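Vasanthi Thomas
I finally sorted the hand towels for the guest rooms at Rosura. I'm going to post how I fold them, because three people asked after the last thread and I gave each of them a different answer.

We have 8 rooms and every towel in the house is the same kind, white with blue stripes. I bought them in October and they have held up. The hems are still straight, and that matters more for folding than how thick the towel is. 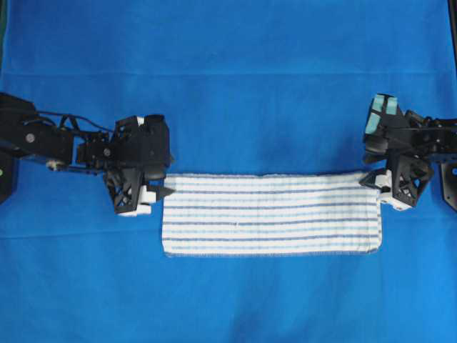
Start with a flat towel and a cloth under it. I used to fold on the bare counter and the towel slid every time I smoothed it. With a plain blue cloth underneath, the white shows up well and you can see at once if a side is running off at an angle. Pull the two short ends away from each other until the stripes run straight, then let go. If they bow in the middle, pull again.

Order I work in:

1. Lay it the long way, left to right, stripes running across in front of you. Smooth from the middle out to the corners. A lower corner that hangs a little below the other one can be nudged up now. Don't leave it for later, it only gets worse with each fold.
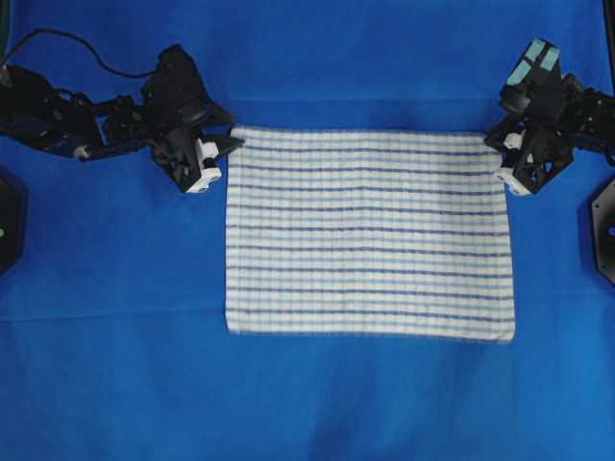

2. Take hold of both corners on one long side and bring them over to the other long side. Keep the same grip on both hands. Line up the hems first and worry about the middle after.

3. Check the stripes. They should lie parallel to the fold. If they cross it, open the towel and go back to step 1.

On lifting: go slowly and keep the edge low. I used to flap the towel over like a bed sheet and then spend longer fixing it than I spent folding it.

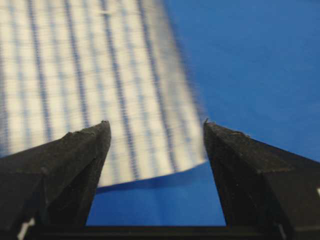

Gilles Lemaire wrote to me that he folds his in thirds from the start and skips the half fold, so no hem shows on the shelf. I tried it on 7 towels. It does hide the hem, but mine came out too narrow for the shelf and tipped over. If your shelf is shallow, his way may suit you better.

For the narrow fold I go lengthwise with the stripes, so they run the whole length of the strip. Press along it once with the side of your hand. Any twist will show in the stripes before you feel it in the cloth.

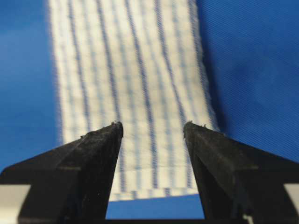 After that it's one more fold, end to end, and onto the pile with the folded edge facing out. I do a pile of 15 and then stop for tea, as the last few get sloppy if I keep going.

Bath towels are a different job and I haven't settled on a fold for those yet. The ones at Drorneck were rolled, and they took up half the cupboard. I'll post again when I've been through ours.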